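Pre-launch checklist for crowdfunding campaigns, with comments
Kincaid Makers' Fund, revised April 1, 2024 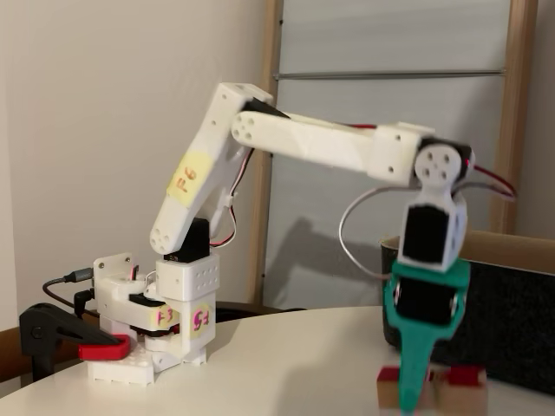 Every project goes through this list before its page goes live on Irnulano. It is done by two people, neither of whom had the idea. The last version ran to 151 items and was, as far as we can tell from the tick marks, filled in by people holding the pen flat against the paper and walking. We have cut it down. Please read the lines before ticking them.

Mark each item Pass, Fix or Stop. A single Stop holds the launch. A Fix has to be cleared within the week, and "will sort later" is a Stop with better manners.

SECTION A. THE MONEY

A1. The target covers making the thing, packing it, posting it and paying the platform.
Comment: Posting gets left out more than any other cost. The Hukamach lamp hit its target and then met the price of sending 394 lamps abroad in boxes big enough for lamps. Ask to see a quote from a carrier. A figure remembered from last Christmas is a Fix.

A2. Fees have been taken off before the budget, and the budget still works.
Comment: Do the sum yourself. Do it again with a tenth of the cards declined.

A3. Tax has been thought about by somebody who knows about tax.
Comment: A brother-in-law may count. Ask what he does for a living.

A4. Money goes into an account in the project's name.
Comment: Stop if it goes to a personal account, however nice the person.

A5. There is a written plan for raising far too much.
Comment: Everyone laughs at this one. Stodutex planned for a modest first run and took 1,128 orders, with a workshop that could turn out a few dozen a month. They got there in the end. Their backers' comments from that period are still up and make lively reading.

SECTION B. THE PROMISES

B1. Every reward has a price, a size or weight, and a delivery month.
Comment: "Summer" is not a month. June is a month.

B2. The delivery month has been checked against the supplier's lead time.
Comment: Ask for the email from the supplier. If the delivery month is earlier than the date in the email, mark Stop and put the kettle on, as this conversation takes a while.

B3. No more than six reward levels.
Comment: The record is 23, among them one for a sticker and one for a slightly larger sticker. Fix.

B4. Anything involving dinner with the founder has a limit on numbers.
Comment: Also check that the founder knows.

B5. Stretch goals do not change the product.
Comment: A new colour passes. Making it waterproof does not.

SECTION C. THE PAGE

C1. The first paragraph says what the thing is.
Comment: Read it aloud to someone in the corridor and ask them what is being sold. If they say "a journey", Fix.

C2. What exists today is described as existing, and what doesn't is described as planned.
Comment: Irnulano will pull a page for this, and they are right to. Drawings must be labelled as drawings. We also check the video, where the temptation is stronger and the music helps.

C3. The risks section contains a risk.
Comment: "Our only worry is keeping up with demand" has been submitted nine times. Stop. Ask what happens if the main supplier closes, and write down the answer they give after the first answer.

C4. Refund terms are on the page in plain words.
Comment: Pass if your mum would understand them. Pass with credit if she would accept them.

C5. All links work, including the one to the team's own website.
Comment: Click them on a phone as well.

SECTION D. THE PEOPLE

D1. One named person answers backers' messages, within two working days.
Comment: "The whole team" means no reply until a week on, followed by three replies that disagree.

D2. That person has a stand-in for holidays.
Comment: Campaigns have an odd habit of ending the day somebody flies to Portugal.

D3. The founders have agreed in writing who owns what.
Comment: We don't need to see the agreement. We do need both of them to say yes when asked, at the same time, without looking at each other.

D4. A first group of backers has been lined up for the opening day.
Comment: Real people spending their own money. Founders backing themselves from a second account is a Stop, and Irnulano can see it.

SIGNING OFF

Both checkers sign and date the last sheet. If you disagree on an item, the gloomier mark stands. Keep the sheets until the final reward has been delivered, then for a year after that, and file them under the project's name as it was at launch. Two projects have changed theirs halfway through, and finding the paperwork used up an afternoon.

Items A1, B2 and C3 are checked again one week before launch, by the same two people, even if everything passed the first time.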